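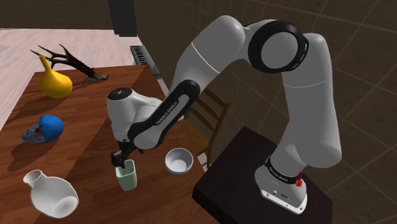

What to do when your flight is cancelled the night before

4 min read
Last updated September 24, 2026

If you've landed on this page with a cancellation text glowing on your phone and a half-packed suitcase on the bed, hello, put the kettle on, and skip down to "The first half hour". You can come back and read my ramblings once you've got a seat. Everyone else, get comfy, I do go on a bit.

I've been flying the Brudthorpe to Dirberg run for work for more years than I care to add up, mostly with Viltar, and in that time I've been cancelled on for fog, for crew hours, for a windscreen, for a computer outage that took the whole check-in hall with it, and once for reasons that were never explained to any of us. I don't hold a grudge. Aeroplanes are complicated, and I'd much sooner be stuck on the ground grumbling than up there in something that ought not to be flying. But I have learned a fair bit about getting myself onto another one, and my family now ring me whenever it happens to them, so I've finally written it all down.

One thing before we start. Rules about what an airline owes you differ from country to country, and even between two airlines flying the same route, so where I mention refunds and meals please treat it as a nudge to go and read your own carrier's conditions of carriage. They're dull but they're on the website, usually linked right down the bottom in tiny print.

The first half hour

Read the message properly. I know, I know, but the first time I got one I saw the word "cancelled", panicked and spent twenty minutes on hold, when the second paragraph told me I'd already been moved to a flight leaving a little later that same morning. Open the email as well as the text, as the email tends to have the longer version. You're looking for three things: whether they've already rebooked you, whether the booking reference has changed, and whether they give a reason.

Take a screenshot of it. Then take another of your original booking in the app, with the flight number and times showing. Bookings have a habit of being overwritten once a new flight is slotted in, and you may want the old details later for a claim.

Don't cancel anything yourself. This is the big one, and if you only remember one line from this page let it be this. There will very likely be a friendly button in the app that says "Cancel booking" or "Manage my trip", and if you press the wrong one you may be recorded as having pulled out of your own accord. The airline has cancelled the flight. You're still their passenger until you agree to something else.

Work out what you want before you talk to anybody. It sounds obvious, but the person on the phone can help you a great deal faster if you say "I'd like the early flight tomorrow, and if that's full I'd go via Macaraeg" than if you say "what have you got?" Spend a few minutes on the airline's own booking page, pretending to be a new customer, and see which flights are still selling seats. Write the flight numbers on a bit of paper. I still use the back of an envelope, and I'm not ashamed of it!

Getting onto another flight

Start with the app or the website. If the airline offers you a choice of replacement flights on screen, and one of them suits, take it and be done. Seats go quickly when a full plane's worth of people are all looking at once, and the app doesn't have a queue.

If the app only offers something hopeless (I was once offered a connection that would have had me arriving after the meeting, the dinner and the flight home), get onto the phone queue and keep looking while you wait. Put it on speaker, pop the phone on the bench, carry on packing. Many airlines have a chat service too, and there's no harm in having both on the go -- just close the other one politely once somebody has sorted you out, and for heaven's sake don't let two people rebook you at once. I did that with Viltar one February and ended up on neither flight for a good part of the evening while they untangled it.

When you get through, be nice. I don't mean grovel. Say good evening, give the booking reference slowly, say what happened in one sentence and say what you'd like. The agent didn't break the aeroplane, and has probably been shouted at by the last few callers. Some of the loveliest help I've ever had came after I said "gosh, you must be having a night of it".

Things worth asking for, if the obvious flight is full:

- A flight from or to a nearby airport. Dirberg people forget how close Macaraeg is by coach. Ask who pays for the coach.
- A seat on a partner airline. They won't always offer this unprompted, and they may say no, but do ask.
- The waitlist for the flight you really want, while holding a confirmed seat on a worse one. Make sure you hear the word "confirmed".
- A later date altogether. If your trip is flexible, moving it by a couple of days can be much the kindest thing for everybody, and it's often free of charge when the airline did the cancelling.

Before you hang up, ask the agent to read back the new flight number, date and time, and to send the confirmation while you're still on the line. Wait until it arrives. Then open it and check that your name is spelled properly and that everyone travelling with you has come across. Families get split more often than you'd think, and babies on laps seem to vanish from bookings altogether.
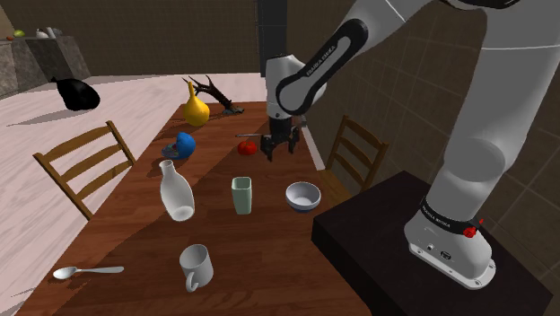 The other job at this stage is to check what didn't come along with you. Seat selections are the usual casualty. So are special meals, extra bags you'd paid for, wheelchair assistance and anything to do with pets. If you've arranged assistance, please don't assume it has carried over; ring and have it put on again. Keep the receipt for any seat you paid for too, as you may be due that money back if you've ended up in the middle of the last row.

If you'd rather have your money back

You might look at what's on offer and decide the whole trip has lost its point. Fair enough. In many places, when the airline cancels, you're able to ask for a refund to the card you paid with, although you may be shown a voucher first, in much larger lettering. A voucher can be a perfectly good thing if you fly with the same mob all the time, as I do. Have a look at three details before you say yes: when it runs out, whether it can be used for someone else, and whether you get any change if the next fare is cheaper. I had one for $200 that sat in my inbox until two days after it expired, and I still think about it in the shower.

If you booked through an agent or one of those comparison sites, the airline may send you back to them for the refund. It's slower and it's annoying. Email the agent the same night so there's a dated record that you asked, and keep it short: booking reference, flight number, "cancelled by the airline", "I'm requesting a refund to my original form of payment".

A word on return tickets. If you've got a return and you make your own way there by train or car, do tell the airline before you set off. Some carriers will wipe the homeward leg if you don't turn up for the first one, and you don't want to find that out at the bag drop. Get it in writing that the return is protected.

Looking after yourself overnight

If you're already at the airport when the news comes through, find the service desk but don't abandon the app. Stand in the line and tap away while you're in it. Ask at the desk about meals and a hotel, and if they say you'll need to book your own and claim it back, ask whether there's a limit per night and whether there's a form. Keep every receipt, itemised if you can get it, and photograph them as you go (the thermal paper ones fade to nothing in a warm handbag).

Choose something sensible. You are much more likely to be repaid for a plain room and a bowl of pasta than for the suite and a bottle of shiraz, however richly deserved.

I keep a small pouch in my carry-on now, and it has saved me on many a plastic chair. It has a toothbrush, a charger with a decent long cord, clean undies, a day's extra tablets and a muesli bar that I replace whenever I remember. If your bag has been checked in and you need it back overnight, ask early, as it can take hours to be fetched and sometimes it simply can't be.

Don't forget the people at the other end, either. Ring the hotel in Dirberg or wherever you're headed and tell them you're coming late, so you aren't marked as a no-show. Same goes for the hire car, the airport parking and the dog's kennel.

Making a claim afterwards

Give yourself a day to get home and be cross, then sit down with a cuppa and do it all in one go. Go to the airline first. Use their claim form if there is one, attach your two screenshots and the receipts, and write a plain account with times in it. I find a little table of dates and amounts goes down well, but a list is fine.

Travel insurance comes next, for whatever the airline won't cover. The insurer will nearly always want a letter or email from the airline giving the reason for the cancellation, so ask for it in the same message as your claim and save yourself another wait. Check your excess before you bother; there's not much joy in filling out four pages to recover the price of a sandwich.

If you hear nothing, follow up by replying to the same email, so the whole story stays in one thread. If the answer is no and you think it should be yes, ask them which condition they're relying on, and go and read it. Sometimes they're right, drat them. Sometimes they're not, and then it's worth finding out whether your country has a complaints body for air travellers and how long you've got to lodge.

And do check the app again before you leave for the airport the next morning. Times can shift again overnight, and terminals too -- at Brudthorpe the early departures are sometimes sent from the far pier, and it's a fair old trot with a suitcase.

Contact | © 2026 | Back to top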